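Clovley Players' Club — minutes, Aug 20, 2022

Konrad Górecki opened with great news: our Fevora server now has 911 registered players, and 47 of them joined the summer ladder. What a season! 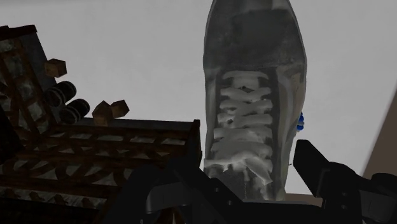 Ladder matches stay best of three. Everyone loved the new map pool, especially Bárány, and we agreed to keep it through January. The night version comes out of rotation until the fog bug is patched.

Trading: the item swap thread has grown to some 300 posts (wonderful, but hard to search), so it will be split into offers and requests. Konrad will pin the rules in both.

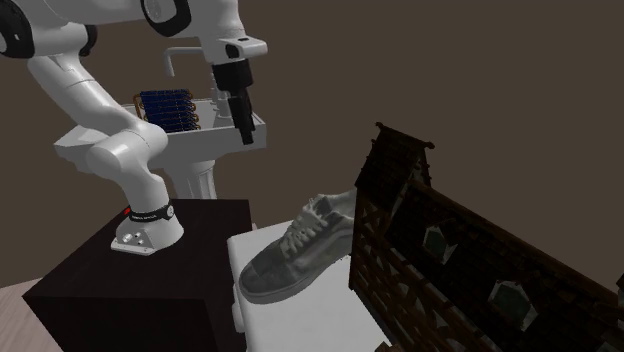

2 min read

Gisent update: the voice chat plugin works with the latest patch — hooray! Please reinstall it before the next match night. Crossplay lobbies were fast and full all month, and the console players want more of them. Agreed, with pleasure. 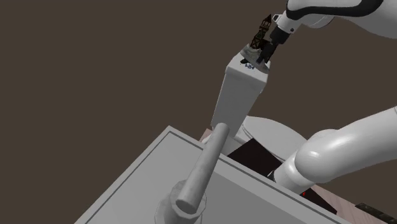 White robot arm holding a small model over the tank

Action: Konrad to post the new bracket and open sign-ups for doubles. Doubles teams may use one substitute.

We use cookies to remember your settings. Accept | Manage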